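Clearing the Table, or How I Learned to Stop Washing Rice Down the Drain

Posted 2026-01-09 in Home, Kitchen stuff 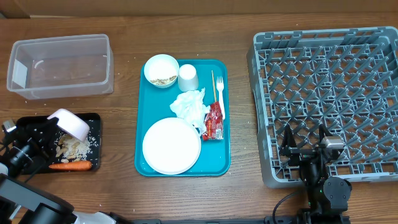 Why I'm writing about dirty dishes

So a couple of weeks ago I mentioned in passing that I'd changed how we clean up after meals, and I got more email about that one sentence than about the entire post on curtains (which took me four evenings to write, thank you very much). Lutfa Bhattacharjee wrote to ask what on earth I meant by "the table first, the sink second," and then my sister-in-law asked the same thing, and I figured fine, let's do a whole post about it.

The short version is that I used to carry everything to the sink. Plates, bowls, cups, the napkins, the wrappers, whatever was left in the rice bowl, all of it in one big teetering stack, and then I'd stand there at the counter sorting it out with one wet hand. Rice in the drain. Napkin bits in the drain. A fork in the trash more than once, and I know that because we started with a full drawer of forks and we do not have a full drawer of forks now.

These days the sorting happens right there on the table, before anything goes near water. You need a tray, somewhere for the food scraps, and somewhere for the dishes to stand. I like having a rack right at the edge of the mess, the big gray plastic kind with angled pegs, and a teal tray in the middle holding everything that still needs a decision.

Scraps first, always

Food comes before everything else. If there's rice left in a bowl, tip the bowl over onto a small tray and let it all come out at once. I use a black tray for this and I've gotten very attached to it, because white rice shows up against black so well that I can tell at a glance whether I've got it all. The carrot goes on there too, and any bits and pieces that aren't going to be eaten.

I used to scrape with a spoon. Don't bother! Turn the bowl well over on its side, give it a second, and most of it slides out by itself, especially with a plastic bowl. If it's sticky rice you may need a little tap. My pink and white bowl is good for this. The heavy stoneware ones I got from Lăcrămioara Zamfir are gorgeous and I love them, but I wouldn't want to hold one sideways for long.

What about rice that's still perfectly good? If it's been sitting in the cooker and hasn't been on anyone's plate, it goes into a clear tub with a lid and into the fridge for the next day. I keep an empty one on the table while I'm clearing so I don't have to go digging in the cabinet. Clear matters to me. I had a set of solid-colored ones for years and I'd open them in February and find things I'd rather not describe. (I still haven't managed to get the sticker off one of my clear ones. I've tried oil, I've tried a hair dryer. It lives there now.)

There will be crumbs. I used to chase every single grain of rice while I was still clearing, and it made the whole job twice as long and put me in a bad mood. Leave them. Stray rice on a wooden table comes off in one go at the end, and if you let it dry a little it's even easier, you can just sweep it into your hand with a card.

The tray in the middle

Okay, the tray. Ours is one of those cafeteria trays and I can't recommend them enough. They have a lip, so nothing rolls off, and they wipe clean in about 3 seconds. I got mine secondhand when a lunch place called Mokgethi was changing over its dishes, and I wish I'd bought the whole pile.

Everything that isn't food goes on it to start with. Little bowls, cups, chopsticks, forks, the crumpled napkins, the snack wrappers. It looks terrible for a minute, like the end of a school lunch, and that's fine. The point is that it's all in one place and you can see it, so you're not finding a wrapper under a plate after you've already run the hot water.

Then you go through it and pull out the trash. Napkins go first in my house because they're usually on top of something. I've learned to lift the napkin and look under it before I grab the bundle. Emese Kerekes lost a ring for two days that way when she was staying with us, and she had already been through the bathroom and both her coat pockets before we thought to check the kitchen trash. It was in there, wrapped up neat as a present.

Wrappers next. I flatten them a bit so they don't spring back open in the can and take up all the room. Then paper cups. I turn mine upside down on the tray when I've finished, which started as a way of telling everyone "this one's done, please don't refill it," and now the whole family does it. Stackable, too, if there's more than one.

Small bowls with crumbs in the bottom are the sneaky ones. They look clean enough from the side and then you put one in the rack and a little shower of cereal dust goes all over the dish underneath. Knock them out over the scrap tray before you do anything else with them.

Forks, chopsticks and other arguments

Do you wash plastic forks? We do, or at least I do. Cornel Pîrvu thinks I'm ridiculous and has told me so at my own table. A decent plastic fork will go through a good many washes, and we keep a jar of them for picnics and for when the kids' friends are over. If a tine is bent or it's gone cloudy, out it goes.

Wooden chopsticks are a different thing. The throwaway ones I use once and then they go in the compost, unless I need something for stirring paint or poking seedling holes. The nicer ones get a quick wash by hand and dry lying down on a towel, never standing in a cup with water collecting at the bottom. I ruined a lovely pair like that and I'm still annoyed.

Anyway, whatever you decide about your forks, decide it once and tell everyone. Half the dithering at our table used to be somebody holding up a plastic fork and asking which pile.

On to the rack

I held out against a big dish rack for ages. Our counter is small and I thought it would swallow the whole kitchen. Then Lucian Preda gave us a hand-me-down when he moved, and I put it on the table one evening as a joke and it just... worked?

I use it twice. Before washing, it's a holding spot: dishes that have been scraped and checked go straight onto the pegs, so I carry one rack to the sink and skip the tower of doom. I wash in the order things come off, give the rack itself a rinse while it's empty, and load it back up to drain. The angled pegs hold plates nicely, and shallow bowls do fine if you lean them forward. Deep bowls are a pain in any rack I've ever owned. I put those upside down on a towel next to it and move on with my life.

A few of you asked if you need a fancy one. I looked at the Faltden, which folds flat, and the Skomiden, which has a separate cup section, and I'm sure they're both nice, but I'm sticking with the big gray plastic one until it cracks. If you're short on space I'd try the folding kind.

Wiping down

Last job. Everything's off the table, the tray's been wiped, and now it's only the crumbs. I sweep with a dry cloth first and go with the grain of the wood. A wet cloth on loose rice just gives you paste, and paste in the grain of a wooden table is something you'll be picking at with a toothpick later (ask me how I know). Then a barely damp cloth, then dry.

I oil the table when it starts looking thirsty - less often than I should. The color comes up such a warm brown afterward that I always swear I'll do it every month, and then I don't.

Start to finish, the whole clear-up is quick enough now that I don't put it off until after the show we're watching, and that alone has changed our evenings. Fewer crusty bowls in the morning!

A couple of answers before you ask

Yes, I know the tray is teal and nothing else in my kitchen is teal.

No, I don't line the scrap tray with anything. It goes straight into the compost pail and gets a rinse.

And for Lutfa, who wanted to know about bigger groups: we did this with 2 trays when the Brarenow crowd came for supper, one at each end of the table, and it was fine. People pass things down. Just put the scrap tray where you can reach it, and warn whoever's sitting next to it.

Next time I'll be back on the pantry shelves. I've found the brackets.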